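Boateng good practice code for robot handling: progress to the end of August

The code now has 15 rules in draft, of which 11 have been tried against simulated runs at Flarkasstead. The other four need real hardware and have not been started.

We logged 3,654 simulated attempts and marked 294 as breaches. I would not read much into that rate. Most breaches fall under rule 6 (clearance beside fragile or decorated items), and rule 6 is the one our markers disagree on most. Two people can look at the same run and reach opposite verdicts, which makes it a poor rule until we fix the wording.

Provomska would like us to say that passing in simulation counts as evidence of safe practice. We have not agreed to that. The simulator has plain surfaces and tidy lighting, and a contact that looks gentle on screen tells us little about force. The draft says simulated results may be used to drop a bad method – never to approve a good one.

The Stelatine checklist was adopted as it stood. It is long, and I suspect people tick it from memory.

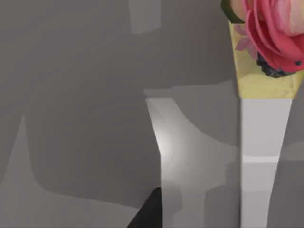
Rule 6 in simulation: gripper fingertip close against the left edge of the white panel, with the flower-topped column to the right.

Next period: reword rule 6 with a stated minimum gap, have a sample of runs marked twice, and book bench time for the four untested rules. If the bench time slips again, we would prefer to publish a shorter code than a padded one.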